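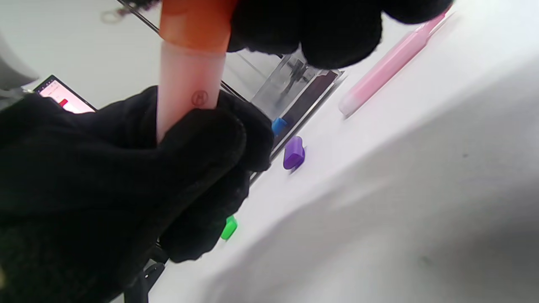 Tamdale, gants tricotés pour petit atelier froid : mon avis après un hiver

Je fais de la teinture végétale dans un ancien garage, à côté de la maison. Le matin il fait souvent 10 degrés, parfois moins, et je dois manipuler des flacons, des étiquettes, des écheveaux. Avec les doigts gelés je travaille mal. J'ai donc cherché des gants qui tiennent chaud mais qui laissent encore sentir ce qu'on prend.

J'avais d'abord essayé les Stornley, que beaucoup de personnes recommandent sur les forums de tissage. Ils sont beaux, très serrés, mais la couture au bout du pouce m'a gênée dès le premier jour. Je les garde pour le vélo.

Les Tamdale coûtent 54 euros la paire, ce qui n'est pas peu pour des gants en maille. Je les ai commandés en septembre, en noir, parce que l'indigo ne pardonne pas aux couleurs claires. La taille est un peu grande. Je porte d'habitude du M et j'aurais pu prendre du S - le tableau des tailles sur le site n'est pas très clair, et la version française encore moins (je dis cela avec indulgence, le français est ma troisième langue).

La chaleur est très bonne. Au bout d'une heure je n'ai pas besoin de les enlever pour me réchauffer les mains sur le radiateur. Le poignet est long et il reste dans la manche. La maille peluche un peu après quelques semaines, surtout entre l'index et le pouce, et les poils se collent aux étiquettes si on ne fait pas attention. C'est mon reproche principal.

Pour la prise, cela dépend de l'objet. Un manche de cuillère, une anse de seau, une pelote : aucun problème. Un bouchon à vis demande de serrer plus fort qu'à main nue. Pour écrire au feutre fin, j'enlève le gant droit. J'ai lu que d'autres écrivent avec, moi je n'y arrive pas.

Ils ne sont évidemment pas imperméables. Pour les bains je mets des gants de caoutchouc par-dessus, et là il faut vraiment une grande taille. J'utilise les Gbeho en XL, ça passe, mais l'ensemble est assez épais et on se sent un peu comme un ours.

Lavage : à la main, eau froide, séchage à plat. Je les ai lavés trop chaud une fois et le gauche est maintenant légèrement plus court que le droit. C'est ma faute, l'étiquette le disait.

Le service client a répondu un jeudi à ma question envoyée la veille, très poliment. On peut acheter un seul gant en remplacement, ce que je trouve intelligent. Je vais sans doute le faire pour le gauche.

Note : 4 sur 5. Je retire un point pour les peluches et pour le tableau des tailles.

Štěpánka Lukáč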